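# Dicas de oficina que trouxe do dia aberto da Beltik

Fui ao dia aberto da Beltik, em Carnstead, a pensar que ia só ver robôs a trabalhar — e vim de lá com o caderno cheio de coisas para a minha bancada. 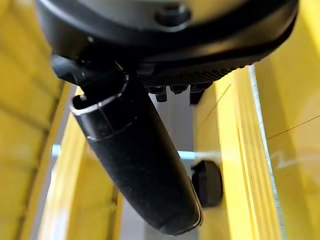 Quem nos recebeu foi o Velimir Vukčević, homem de uma paciência infinita, que respondeu a tudo, até às minhas perguntas sobre dobradiças de armário (que não tinham nada a ver com robôs, coitado!). A visita durou 40 minutos e eu teria lá ficado a tarde inteira.

**Parafusos.** Aperte todos à mão primeiro e só depois com a chave, um bocadinho cada um, alternando. Depois faça um risco de caneta que apanhe a cabeça e a peça: se o risco se desencontrar, o parafuso mexeu.

**Limpeza.** Pano de microfibra quase seco nas peças pretas, que mostram cada dedada. Nas ranhuras vai bem um pincel macio — o meu é de pastelaria, reformado — e nunca ar comprimido à toa, que empurra o pó para dentro.

**Caixas.** Em casa passei os ferros pequenos para 4 caixas de cor viva. Procura-se muito menos, e a minha mulher já me roubou uma para as molas da roupa.

**Antes de pegar.** Ensaie o movimento com a mão vazia, devagar, sobretudo em cantos apertados. Eu ri-me quando ouvi isto, mas experimentei ao tirar um frasco do fundo da prateleira e não deitei nada abaixo.

Falta-me ainda passar a limpo a parte dos lubrificantes, que apontei de pé e mal se lê. Fica para a próxima página.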